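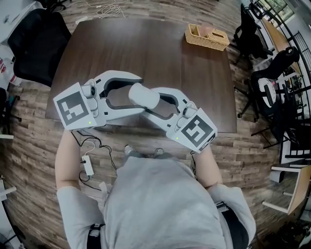
Sulo Hand-Held Gripper Pair — Classroom Set

Search products, parts, guides
Go

The Sulo pair is the set we wished we'd had when the Rivadby after-school robotics club first decided it wanted to teach an arm to tidy up. You hold one gripper in each hand and do the job yourself, at your own speed, on whatever table you have, and the recording becomes practice material for the students' model. Most of our orders still come from clubs and school teams, and we've tried to keep everything about the set friendly to people who have an hour and a half after the last bell and would like to spend most of it doing something.

What comes in the set

You get two white grippers, left and right, each with a square marker on its back face and a green indicator light. The jaws are curved and lined with dark gray rubber, and a small sensor module with a round lens sits at the top of each one. We pack the cables, a spare set of rubber strips and a printed guide that Marilou Mangubat wrote for her own students and kindly lets us include (her chapter on cable routing has saved us a lot of emails!).

Using it with a group

A bare table is a lovely place to begin. Have the student stand close to the near edge and bring the grippers together over the middle a few times, slowly, until opening and closing feels natural. After that you can add a basket and a few soft things to put in it. The club at Rivadby works in pairs, with one student on the grippers and the other at the laptop calling out start and stop, and they swap after every 2 rounds. Their target for the spring project was 300 recordings of one simple task, and they got there in May with a week to spare. Teams entering the Dzene challenge usually aim higher, and Lesego Nel's group went all the way to 1000, over a long winter and a great many granola bars.

Keep the markers clean and wipe them with a dry cloth only. Long sleeves are fine as long as the cuffs stay clear of the jaws.

Ordering

Follusano ships the Sulo pair as a complete set, and schools can pay by purchase order. Replacement strips and marker plates are sold separately — tell us which hand you need the plate for, as they carry different patterns.

Comments

Savvas Michailidis: We bought this for our middle school team and the kids took to it right away. The guide is great. I'd love a longer cable for the left one, our laptop cart doesn't reach the good table.

Janaína Sampaio: Do the spare strips fit the older set? Ours are getting smooth after two seasons.

Sajib Liyanage: Janaína, they fit ours, and it's an older set too. You have to warm them in your hands a little first and then press from the middle out.

Contact Follusano | Copyright Follusano, all rights reserved | Back to top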